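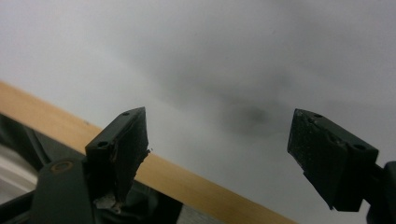
The hand-held gripper between grabs, fingers open. Those tips have done a fair few shifts.

I'd been told to wear shoes I could stand in all day, and by eleven in the morning I understood why. Bohdana Pavliuk runs the recording sessions at Pleltau, two floors up from a tile showroom, and she doesn't really do sitting down. She met me at the top of the stairs with a gripper in one hand and a mug in the other, and handed me the gripper.

"Go on, have a squeeze," she said. "Everyone wants to, so let's get it over with."

So I did! It's a funny thing to hold, heavier at the front than you expect, with a trigger that brings the two black fingers together. The camera sits behind them and looks out along them, so whatever you pick up, the recording sees it from the tool's own point of view. You do a job with it, say, moving a cup or folding a cloth, and that's one example. Then you put everything back and do it again.

And again, and again. The target for the current batch is 900 examples, split between kitchen jobs and what Bohdana calls "bits and bobs". On a good day one person gets through 80.

"On a bad day it's a lot less, and usually it's my fault," she told me. "I'll have picked a task that sounded easy over breakfast. Putting a lid on a jar, for instance. Have you ever tried to put a lid on a jar with two fingers that don't bend?"

I hadn't. I tried it later and I'd rather not discuss it.

What surprised me was how much she cares about the dull bits. I'd assumed you would want tidy, perfect goes at everything, but Bohdana gets suspicious when a run looks too clean. She likes a wobble, and she likes a second try when the first one slips. "If I only ever show it people getting things right, it hasn't a clue what to do when it's a centimetre off," she said. "And it's always a centimetre off."

She does throw things away, mind you. From the last batch she binned 180 recordings, most of them for the same reason: whoever was holding the tool had rushed. The fingers closed before they were properly round the object, or the hand swung off to the next thing too early. She watches them all herself in the evenings, at double speed, with the radio on.

I asked about the fingers, which on the one in my hand were chipped and scuffed along the edges, with a pale torn patch down near the base of one of them. Did that matter?

"A bit of wear, no. I'd sooner have that than swap them every week, then I've got half my recordings with one look and half with another. If they start slipping on things, that's different, then they go."

Before this she spent three years at Lastmont testing sorting arms, a job she describes as "watching parcels fall off things". She moved over in December, when Pleltau had one gripper and a borrowed desk. The results now go to a small arm called Bralell, which lives in the next room and which I was allowed to see but not to touch. It picked up a sponge, thought about it, and put it down in very nearly the right place. Bohdana was delighted. It had needed 200 examples to get that far with sponges.

Does she ever get bored? She took a while over that one.

"Of cups, yes. I'm completely done with cups. But then you see it do a little thing with the wrist and you think, hang on, that's me, that's how I do it. I tilt everything to the left, apparently. I never knew that until I saw Bralell doing it."

She took the gripper back off me then, wiped the handle on her sleeve and went to set up the next run. Spoons, out of a drawer, one at a time.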